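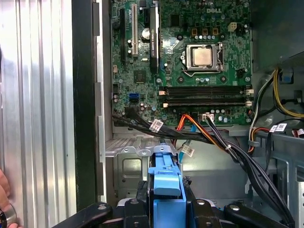
Gripper against the blue drive carrier in a Dell tower, side panel off, at the Caltitdale recycling shed.

November
By Ketill Dalsgaard

Readers who came to the Caltitdale open evening will remember being told that the Biltell cell could strip a desktop PC "without supervision". I wrote that down at the time and put a question mark after it. Three weeks on, the cell is running at half speed with a person standing next to it, and I would like to know when the word "unsupervised" is coming off the leaflet.

The fault is easy enough to describe. To get a hard drive out of one of these towers you squeeze the plastic carrier and pull. The arm is meant to squeeze, check that the catch has let go, and only then pull. On a Friday afternoon it skipped the middle part. The carrier stayed put, the arm kept pulling, and the whole tower came off the bench with the power lead for the drive still attached. It landed where the operator would have been if she hadn't gone to fetch a trolley.

Biltell's first answer was that the force limit had been set wrongly on site. Natsumi Kubo, who runs the line for Innes, went back through the settings and found the limit exactly where Biltell's own engineer had left it. Their second answer was cables. A bundle lying across the carrier can fool the arm into thinking it has hold of something heavier than it has, so it pulls harder. That may well be true. Anyone who has opened an office PC could have told them there would be cables.

The log makes interesting reading. Out of 2,774 carriers tried since the cell was switched on, 1,294 needed a second go or a hand from the operator. Biltell counts a second go as a success. Natsumi doesn't, and I am with her, as each one costs the best part of a minute and the job was priced on none.

For now the rules on the floor are these. The tower is clamped before the arm moves. Loose cables are pulled clear by hand with the arm stopped, and stopped means the red button, not the pause on the screen. The pause holds the arm where it is but leaves the jaws live, a point that took two emails and a phone call to get confirmed.

Biltell has promised new software and says it has been tested on 300 machines. I asked which machines, and whether they had all their wiring in. No reply so far. Aneo, who insure the building, want to see the thing run through 500 towers of mixed makes before they will agree to full speed, and Natsumi wants to choose the towers.

If you had a near miss with the cell and didn't report it, please put it in the book by the door, even if it seemed like nothing. There are two entries for the whole of last month and I don't believe either number.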